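Re: Slow hot water at far taps, recirculation loop sizing

Trevor Treloar wrote:
> Our loop is 146 feet out and back, half-inch copper return.
> The Elau pump runs on a timer, but the far bathroom still
> waits 41 seconds in the morning. Would a bigger pump help?

Trevor,

Check the return before you buy a pump. With 146 feet of pipe, heat loss sets the flow you need, and an insulated loop that size needs very little. A larger pump on half-inch copper raises the velocity and wears the elbows.

Two likely causes. First, the check valve. If it sticks open, cold water backfeeds through the return when a tap is opened. Close the return isolation valve, run the far tap, and time it again. Second, air at the high point. The Kavov vents tend to clog with scale, so unscrew the cap and see if it spits.

Also look at the timer. Mine starts 20 minutes before the first shower, and the return line reads steady by then. A strap-on thermostat on the return pipe is better than a timer alone. Mount it under the insulation, on bare pipe, upstream of the pump.

If the valve and vent are both good, measure the temperature at the heater outlet and at the return. A large drop means bare pipe somewhere, usually in the crawl space.

Prodromos Raptis 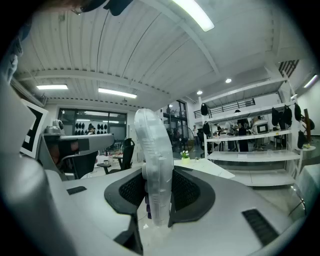
Comments

pina_h: Same problem here, it was the check valve. The spring had broken.

Ikeda: Does the thermostat advice hold for PEX?

P. Raptis: Use a well in a brass tee. PEX reads low at the surface.

Last updated: February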